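Hatbridge open day episodes: notes for anyone downloading

Status: usable, with reservations
Maintainer: Impi Lindqvist
Collected: May open day, Nemdale site

What you get
1,227 episodes from the simulated tabletop shown to visitors on the Sunday. The talk promised 3,219. I asked about the rest and was told they were "being cleaned", so plan on the number in the folder.

What was claimed
Laaksonen presented the arm as ready for household work. All I can vouch for is one arm, one table and a handful of everyday objects, all rendered. There was no real kitchen at any point in the day, whatever the leaflet says.

Known problems
- Shadows on the tabletop are jagged. A model may well learn them.
- Success flags were set by the Nuten script. I checked 1,008 by hand and would not trust the others yet.
- Object names differ between the 2 annotation files. Use the later one.
- The demo ran from saved starts — visitors who asked for a fresh layout were told to wait, and most went for lunch.

Sample views, both with the gripper at the white pot:
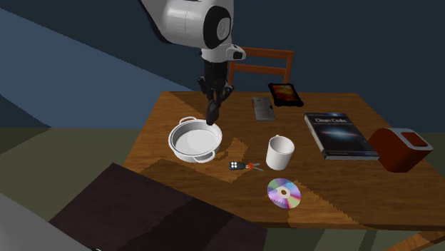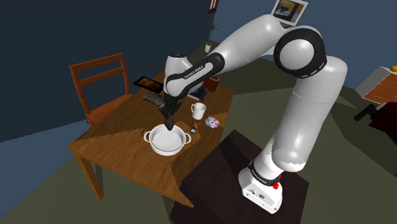
Please don't quote a success rate from this set. The one on the poster has no method behind it, and I have asked for it to come down. Corrections go to me, with the episode number — a screenshot alone is no use.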